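Saturday, October 7, 2023

Open day at the Momonberg automation workshop

I spent most of the morning at the open day at Momonberg, mainly to see the tabletop handling bench that Volker Fuchs has been writing up since last December. The larger palletising cell next door drew the crowd. I gave it ten minutes. Palletising identical cartons is well understood, and the cell ran its loop without incident while I was there.

The bench is a single arm with a two-finger gripper and a small camera mounted near the wrist. The controller is a Horetti unit, an older model with the fan on the wrong side for bench use, so it sits on a shelf underneath and the cable run is longer than it should be. The planning software is called Flanby. It was written in-house and has no public release yet. Fuchs said one is intended but would not give a date.

The task is tidying flat goods: books, notebooks, brochures, folders. Flat goods are awkward for a parallel gripper. A bottle or a box presents two opposed faces at a convenient height. A catalogue lying on a table presents one usable edge, and the lower finger has to get under it. Paper covers flex, so a grasp that closes on the cover alone will open the book when the arm lifts.

Flanby handles this with an edge search. The wrist camera looks at the near edge of the item, the software estimates whether cover and pages are together at that point, and if they are not it moves along the edge and tries again. The search is capped at 32 candidate points per item. After that the item is skipped and logged. In the log Fuchs had open on the second screen there were 641 attempts for the current build, with 403 entered as clean lifts. The remainder were divided between slips, skipped items and cover-only grasps, with slips the largest group. I would have liked a breakdown by item thickness, and he agreed that it ought to exist.

Stacked items are the harder case. When a small notebook sits on a large book, the segmentation has to decide that there are two objects and that the upper one goes first. Printed covers complicate this. A block of colour on the lower book that stops at the edge of the upper one can be read as part of either. Fuchs's group uses whatever printed matter is lying about the office, in several languages and orientations, and the software makes no attempt to read any of it. Text is treated as texture.

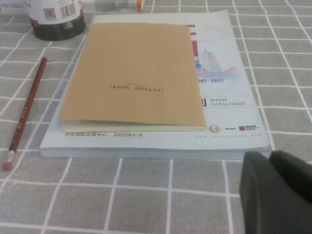

Wrist camera view: kraft notebook on a show catalogue, gripper fingers at lower right.

The notebook cover lifts a little along the near edge and meets the pages at the lower right corner. By the edge search rule, that corner is the better candidate. The catalogue is a thick one and should be the easier of the two once the notebook has been moved, although weight then becomes the limit. The present finger pads are Dervishi silicone, rated by the workshop for 4000 cycles before replacement, and Fuchs considers them too soft for heavy books. Harder pads mark the covers. He has not settled on a compromise.

I asked about the grid on the tablecloth. It is useful to people checking the footage by eye, and Flanby ignores it. Calibration is done separately with a printed board at the start of each session.

Two complaints. The handout listed the bench under "vision", which put it at the far end of the hall past the coffee queue, and the commentary over the loudspeakers covered only the palletiser. Parking was fine if you used the rear lot. The slides are supposed to go up on the workshop's site, and I will link to them when they do.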